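Chapitre 4

# Choisir un kit de préhension : lire l'offre, puis l'essayer

**Dans ce chapitre**

- lire une fiche de kit sans se faire avoir par la première page
- distinguer ce qui est livré, ce qui est en option, ce qui est loué
- préparer un essai en simulation avant toute commande
- rédiger un avis d'achat d'une page

Prérequis : chapitre 2 (repères et changements de repère), chapitre 3 pour la partie contact. Calculatrice suffisante. Pas besoin d'avoir un bras sous la main.

## 4.1 Le cas de départ

Septembre, atelier de la société Wirnora. Petites séries, pièces de formes variées, jamais deux semaines pareilles. Halima Usman, responsable méthodes, doit équiper un poste de prise et dépose. Budget serré. Délai encore plus. Sur son bureau, une offre du fournisseur Iltbridge pour un kit appelé Tradoner : une pince à deux doigts, un jeu de patins interchangeables, une licence de simulation, deux demi-journées de formation à distance.

Elle a lu l'offre en diagonale. Comme tout le monde. Première page : les performances. Dernière page : les conditions. Entre les deux, le plus important, et c'est là qu'on va travailler.

Extrait de l'offre, reproduit tel quel :

| Élément | Statut |
|---|---|
| Pince à deux doigts | livrée |
| Patins lisses | livrés |
| Patins texturés | option |
| Licence de simulation, 33 jours | incluse |
| Prolongation de licence | sur devis |
| Bride d'adaptation | à préciser à la commande |
| Formation à distance | incluse |

Trois lignes doivent arrêter l'œil. Les patins texturés en option — alors que toute la plaquette commerciale les montre. La licence, limitée dans le temps. La bride « à préciser », ce qui veut dire en clair que personne n'a encore vérifié que la pince se monte sur le bras du client.

> **À retenir.** Une offre décrit ce que le fournisseur s'engage à livrer. Une plaquette décrit ce qu'il sait fabriquer. Les deux documents ne se lisent pas ensemble, ils se lisent l'un après l'autre, l'offre d'abord.

## 4.2 Ce que vaut un chiffre de fiche

La fiche du Tradoner annonce 1 000 cycles sans reprise. Bien. Sur quelle pièce ? À quelle vitesse ? Avec quels patins ? La note de bas de page renvoie à une annexe, l'annexe donne une pièce d'essai prismatique, faces parallèles, état de surface soigné. Autrement dit le cas facile.

Deuxième chiffre, la masse embarquée : 509 grammes, pince seule. Sans bride, sans câble, sans patins texturés. Il faut donc refaire l'addition soi-même avant de comparer à la charge admissible du bras. L'erreur classique, revue chaque année dans les copies : prendre la masse de la pince, oublier le reste, et trouver une marge confortable qui n'existe pas.

Méthode, à appliquer a chaque valeur chiffrée :

1. Relever la valeur et son unité.
2. Chercher les conditions. Si absentes, l'écrire noir sur blanc.
3. Comparer aux conditions du poste réel.
4. Classer : utilisable, à corriger, inutilisable.

Pas plus compliqué. Mais il faut le faire ligne par ligne, et c'est long.

## 4.3 L'essai en simulation

L'offre inclut une licence, autant s'en servir. Chez Wirnora c'est Ningsih Oei, technicienne, qui s'en charge. Consigne reçue : sortir quelque chose de lisible avant la réunion de 16 h. Elle charge le modèle, ouvre la bibliothèque de décors Ibrahim fournie avec le kit, lance une première séquence avec une vue au plus près des pièces. 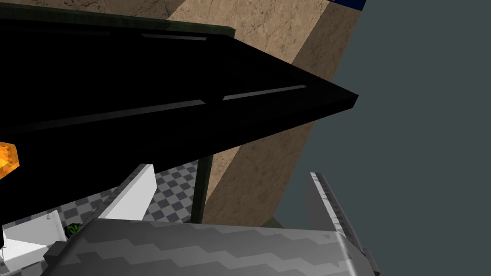
Une licence de simulation s'évalue comme le reste du kit, avec une grille et des points de vue choisis d'avance. Premier critère, le point de vue. Une vue très rapprochée renseigne sur les formes voisines et sur les jeux apparents ; elle renseigne mal sur la position d'ensemble. Sur la vue de l'essai, la grosse masse noire à gauche et la surface grise à chevrons en bas occupent beaucoup de place, le damier du sol n'apparait plus que dans l'intervalle. Difficile d'y lire une distance. Deuxième critère, les textures : le marbre beige du fond est agréable à regarder et ne dit rien du frottement. Un motif en zigzag non plus, d'ailleurs. Le coefficient se règle ailleurs, dans les paramètres de contact, et c'est cette valeur qu'il faut demander au fournisseur. Troisième critère, la possibilité d'enregistrer deux vues de la même séquence, une proche et une large.

D'où la règle pratique : toujours au moins une vue d'ensemble par essai, jointe au compte rendu, avec le repère de base affiché.

### Ce que la simulation permet de trancher

- l'accessibilité géométrique de la pièce
- les collisions grossières entre doigts et environnement
- l'ordre des mouvements

### Ce qu'elle laisse ouvert

- l'usure des patins
- la tenue réelle sur surface grasse
- le temps de changement d'outil par un opérateur pressé

Sur ces derniers points, demander un prêt de matériel. Iltbridge le propose, c'est écrit en petit page 4 de l'offre, avec caution.

## 4.4 Vers l'avis d'achat

L'avis de Halima Usman, première version, tenait en deux lignes : « Kit correct. À commander avec les patins texturés. » Refusé par la direction. Motif : aucune justification de l'option, pas un mot sur la bride.

Deuxième version, plus solide. Elle cite l'essai, demande le plan de la bride avant signature, réclame la prolongation de licence au même tarif pendant un an et conditionne l'option patins à un prêt préalable. Une page, signée. On la reprendra en entier au 4.7, avec les annotations.

Avant de passer à la suite, trois travaux courts :

**Travail 1.** Reprendre le tableau du 4.1 et rédiger, pour chaque ligne qui n'est ni « livrée » ni « incluse », le message à envoyer au fournisseur. Deux phrases maxi par message.

**Travail 2.** Établir la liste des masses à additionner pour vérifier la charge admissible. Indiquer celles qui manquent dans l'offre.

**Travail 3.** Proposer un plan d'essai en simulation tenant dans la durée de la licence incluse. Préciser les vues à enregistrer et ce que chacune doit permettre de vérifier.

## 4.5 Vocabulaire de l'offre commerciale

Quelques termes reviennent partout, avec des sens qui glissent d'un fournisseur à l'autre. *Compatible* : se monte, parfois avec une pièce en plus. *Prêt à l'emploi* : à vérifier, toujours. *Universel* : le plus méfiant des lecteurs aura raison. *Maintenance incluse* désigne selon les cas la main-d'œuvre seule, ou les pièces et la main-d'œuvre, ou bien une simple assistance téléphonique aux heures de bureau.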